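Pen caps

A pen cap is the removable cover that fits over the writing end of a pen, marker or highlighter. It keeps the ink from drying out, keeps the tip from getting bashed, and keeps your shirt pocket from turning blue. I've been writing up desk supplies for this little encyclopedia for a while, and the cap is the entry people email me about the most, so I've given it a proper rewrite (last revised 13 July 2024).

What it does

Ink in a felt-tip or highlighter dries by evaporation, and a snug cap slows that way down. Leave a highlighter open overnight and you'll often find a scratchy, pale tip in the morning. Ballpoints are much more forgiving, as their ink is thick and oily, so the cap there is mostly for protection. Gel pens fall somewhere in between. Fountain pens are the fussy ones, and a good cap matters more on them than on anything else in the drawer!

Kinds of cap

The push-on or snap cap is the one most of us grew up with. There's a small ridge inside, and you press until it clicks. Screw caps turn up mostly on fountain pens and take a bit longer, which I like at home and can't stand in meetings. Then there are pens with no cap at all, the click kind, where the tip pulls back inside the barrel – these get their own entry.

Many caps have a clip for holding the pen to a pocket or notebook. Some have a hole at the top so that air can still get past if a cap is swallowed, a safety feature that has its own international standard. Keep small caps away from little kids anyway.

Color

Color is the cap's other big job. On a lot of pens the cap tells you what ink is inside, and on a see-through or frosted barrel it may be the strongest bit of color you get. It isn't a law, though. My friend Onyekachi Adeleke sorts all her pens by cap and still ends up with the odd black one that writes navy. I scribble on scrap paper before I trust anything.

"Posting" a cap means sticking it on the back end of the pen while you write. It adds length and moves the balance back, and people have strong feelings about it. I post short pens and leave long ones alone.

Storing pens

Capped felt-tips and highlighters are happiest lying flat, or so I've always found, and double-ended markers really should be flat so one end doesn't hog the ink. Ballpoints don't much care. I keep mine in a shallow tray, 33 at last count, and I've been meaning to thin them out since August. 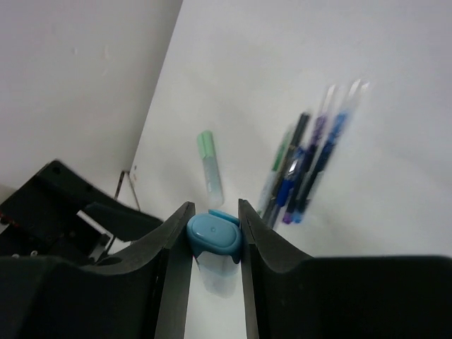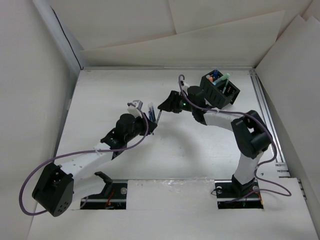 Replacement caps are hard to buy on their own, so I save the ones from dead pens and try them on anything that has lost its own. Fit depends on the width of the barrel and the shape of that inner ridge, and color is no guide at all. A glossy light-blue cap like the one in the close view would look right on plenty of pale barrels, and it could still wobble or pop straight off. Push it on, give the pen a gentle shake, and if the cap stays put with no play in it, you can probably use it. A loose one will let the tip dry. See also: Highlighter; Marker; Pen clip; Retractable pen.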